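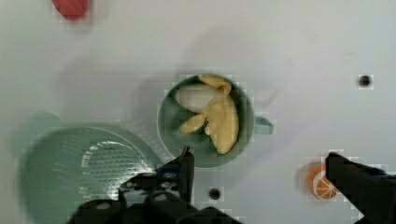

How often should you clean the filters on a ductless mini-split?

Every four weeks while the unit is running daily, and every two weeks if you have pets or live on a dusty road. Plan on 10 minutes per indoor head, plus drying time.

What you need

A vacuum with a soft brush attachment, a sink or tub, mild dish soap, and a dry towel. If the head is mounted above a door or window, get a step stool. Reaching up from a chair is how most people crack a front panel.

Taking the filters out

Turn the unit off with the remote, then switch it off at the breaker. Wait for the louvers to close. Put your fingers under the tabs on both sides of the front panel and lift until it clicks and stays up. On the Bedunix wall heads the panel is stiff the first few times and needs more of a pull than you would expect.

You will see two mesh filters side by side. Push each one up slightly to free the bottom edge, then slide it down and out. Mark the left one with a bit of tape if they look alike. They are not always the same width.

Some models also have a small carbon or fine-dust insert clipped to the back of the mesh. Unclip it and set it aside. Carbon inserts do not get washed. Replace them on the schedule in your manual.

Cleaning

Vacuum the dusty side first. Then rinse from the clean side so the water pushes the dirt back out the way it came in. Keep the water lukewarm -- hot water can warp the plastic. For kitchen grease, soak the filters in soapy water for ten minutes and rinse again. Don't scrub with anything stiffer than a soft brush.

Shake them off, pat with the towel, and stand them in the shade until fully dry. Direct sun will curl the edges, and a curled filter lets dust around the side.

While the panel is open

Look at the metal fins behind the filters. A light coat of dust can come off with the brush attachment, moving up and down along the fins, never across. If you see black spots or smell mildew, leave it and call a technician. Souad Hegazy, who services units in our area, asks for photos of the fins before she quotes a deep clean.

Putting it back

Slide each filter up into its track until the bottom edge snaps in. Clip any insert back on first. Close the panel and press at both ends and in the middle. Turn the breaker on, wait a couple of minutes, and start the unit on fan only.

If the filter light stays on, hold the reset button on the head or the remote. The location varies by model, so check the manual.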